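Talks > Small shops evening > Notes > Selling printed shirts

Last updated: 2023-06-29

SPEAKER NOTES: What I learned from selling T-shirts in a small town
Américo Falcão, Aguiar shop, Drisgate

1. Start

Good evening. Speak slowly. Thank Mohandas for the invitation and for the projector.

I have a shop in Drisgate with the name Aguiar, which was the name of my grandmother. I sell shirts with prints, most of them black. I am not a designer and I do not draw. I choose drawings from other people, I pay them, and I have the shirts printed by Silter, a printing house two streets from me.

Tonight I want to speak on price, on sizes and on returns. If there is time, also on the market stall.

2. The first order

In my first year I ordered 276 shirts in one design. The price for each shirt was better if I ordered more, and I looked only at this price. After the summer I still had boxes of them under my bed. (Wait here, people usually laugh.)

So the cheap shirt was expensive. Now I order small, and I order again when a size is finished. Silter asks 2 pounds more for each shirt when the order is small. I pay it and I sleep well.

The mountain design is the one that I have ordered most times. Blue hills and a night sky, on black. 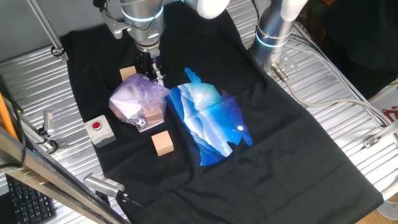 3. Sizes

Ask the room: who orders the same quantity of every size? I did it also. In my town the large goes first, then the medium. The small stays. In another town it can be different, so please do not copy my numbers, write down your own for one season.

I keep a paper notebook next to the till. One line for each sale: design, size, colour, and if the customer asked for something I did not have. This last column is the most useful for me. From it I learned that people wanted longer sleeves in April, when I was already putting them away.

4. Price

Show the sum on the board: shirt, print, the artist, the bag, the rent. Do not forget the artist. I pay mine for every shirt sold and not one time only. She lives in Sirotia and sends me a postcard when the money arrives.

I sell at 15 pounds. I tried a lower price for one month and I sold almost the same quantity, so I went back. I was afraid that customers would complain. Two did, and one of them still comes.

Say here that blue on black needs a good print. If the white parts are weak, the whole drawing looks tired. I check the small moon on each shirt before I put it on the shelf. 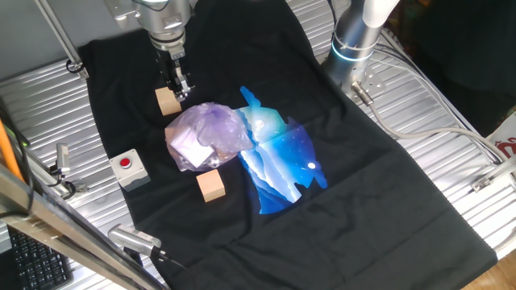 5. Folding and the shelf

I fold all the shirts so that the print is on top. Customers open them anyway, and you will fold them again in the evening. Keep one shirt open on the wall for each design, then they open fewer.

A fold line across the print is not a fault, but some people think that it is. I tell them: wash it inside out, cold water, iron on the back side only.

6. Returns

I had 8 returns last year, nearly all for size. I take back everything that was not worn, and I do not ask for a reason. Mohandas does it in a different way in his shoe shop. Let him explain, maybe five minutes.
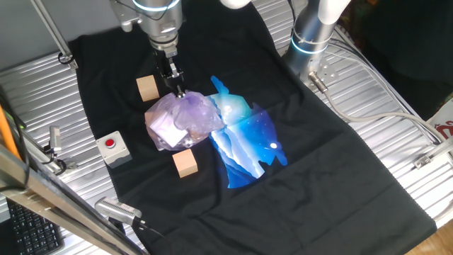 The mountain shirt, front print

7. The market stall (skip if late)

Bring coins. Bring clips for the wind. Put the large sizes in front. Do not leave the notebook at home like me.

Questions. Repeat each question loudly for the people at the back.

Comments

Mohandas Lobo: Thank you Américo. For the record I spoke for twelve minutes, sorry to all.

Petra: Does Silter also take orders for children's sizes? We only need a few for a school choir.

Américo Falcão: Petra, yes, but ask them for the price before, the children's shirts come from another supplier.

k_dunmore: I started the last-column thing in my notebook. Three people have already asked for tea towels.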